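Onddale workroom — pre-purchase safety checklist, second hand unit
Checked by Rosine Chauvin, July 31, 2024

Power cord and plug: OK. Please keep it off the walkway, though, I nearly went over it myself.
Stop button within reach of the table: OK.
Finger covers: OK, a little wear. Zeren quotes 18 days for spares, so let's put two sets in the budget now and save ourselves the wait.
Table cover lies flat: needs work. I do love this cloth, but it creeps, and a clip or two would be money well spent.
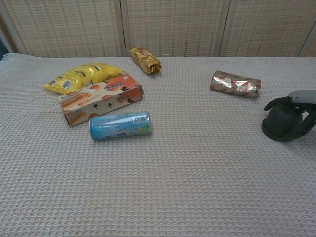

Wrist bolts: OK, all snug — thank you to whoever left the right wrench out for me!
Packages for handling trials: OK. A mix of cans, boxes and wrappers suits us nicely, and I'd like a small grocery line in next year's plan so that folks stop paying out of pocket.
Service contract: open. Poulain offers 19 months and Kuvham has yet to write back, bless them. I'll call again before we sign anything.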